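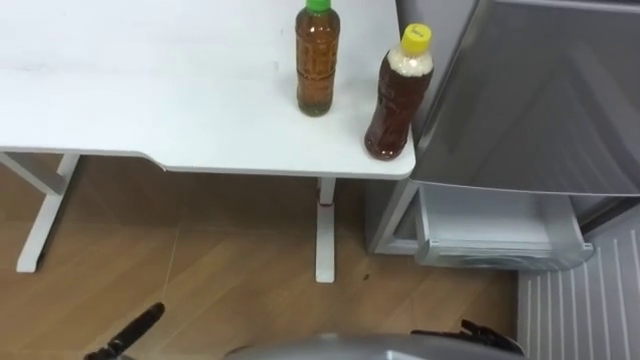 Station rules for tethered humanoids -- what do you all write down?

lesia_m
Hello everybody, and sorry in advance for the length! I've been asked to put our house rules for the Veker lab onto one sheet that fits on the wall, and after two evenings I have a sheet and a half and a headache. Most of it covers pick and place at a desk with bottles and other everyday things, with the robot on its feet and on a tether. The part I keep rewriting is who may stand where while the arms are live. My draft says no person inside the reach of either arm plus 40 centimeters, one person on the stop button with no other job, and all cables walked by eye before each run. Does that sound sane to you?

rero_bench
Welcome! It sounds sane, though I'd argue with the 40. Arm reach is fine for a robot bolted to a table, but a legged one can take a step or go over, and then your line is in the wrong place. We measure from where it would land if it fell full length, and people stay out of that. 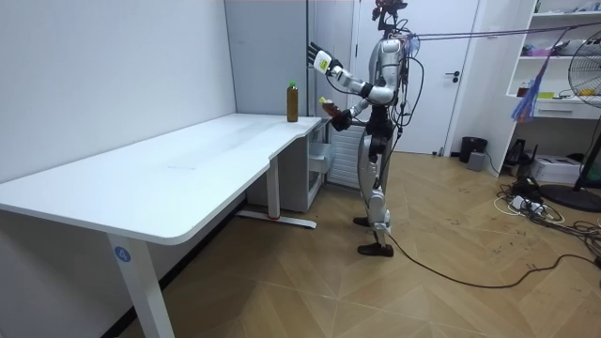 Cables are the other thing I'd be fussier about. "Walked by eye" means something different to every person who does it. Give the floor cable a fixed route, away from the feet, and put the route on the sheet with a little sketch.

polishchuk77
I'll disagree with rero a bit, in a friendly way. We tried the full fall zone in October and our room is so small that the operator ended up in the hallway, which I liked a whole lot less! Slack on the tether matters more to me. Keep it short enough and the robot can't get far.

rero_bench
A short tether pulls on the robot when it leans, though. I've seen that cause the stumble it was meant to stop. But fair point about small rooms.
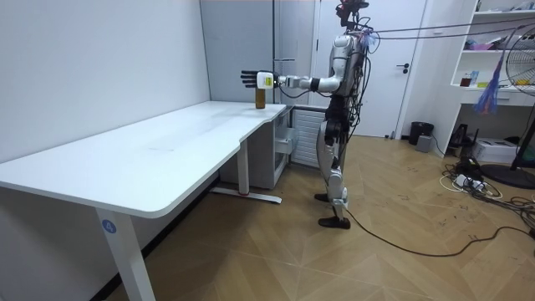 Marichka Demchenko
Object placement deserves a line of its own, Lesia, and I'd put it near the top. Our rule at Ullen used to be "nothing within 8 centimeters of the edge," and we dropped it for reaching tasks, where you often want the thing near a corner. A small bottle standing near the front corner of the desk, with the open hand hovering just above and to one side, is an ordinary setup and I wouldn't ban it. I would ask for caps closed tight and no glass, and for the power strip to be kept off the floor on any day there's liquid out. A tangle of cords and a strip on the floor is my pet worry, I'll admit, and I nag everyone about it.

polishchuk77
Off the floor, yes. Please steal that one, Lesia.

lesia_m
Stolen, with thanks! I'm going with the fall zone where the room allows it, and arm reach plus 40 with a second spotter where it doesn't -- rero, I know you'll grumble. The strip goes up on the wall. I still don't know what to say about tether slack, so if anyone has a number that has worked for them, I'd love to hear it.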